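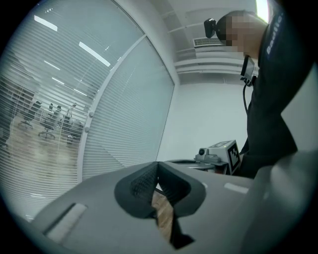 Our project looked at how a shared office table gets used, and whether a different work surface would make small tasks easier. The room we chose is bright and white, and we kept the lighting the same for both surfaces. The tabletop has a light wood grain, and people tend to work at it standing up and leaning forward, which became our main concern once we started taking notes. Mavis Kapoor measured the reach for each task and I kept the log.

We divided the work into 2 parts. In the first, people sorted paper clips and cards on the bare table. In the second, they did the same job on a Laltia mat laid flat near the front edge. Each part covered 300 items, so the log holds 600 entries in all.

Results

Sorting went faster on the mat, mostly for the cards, which are hard to pick up from a smooth surface. Clips showed almost no change. People leaned less when the trays stood close to the front edge, with or without the mat.

Problems

The first batch of log sheets, from October, left out tray position, so we repeated those runs. We also ran out of cards and had to borrow a set from the Adcombe building.

Next steps

We would like to raise the table and run the card task again. The full log was handed in on 21st May with the reach measurements attached.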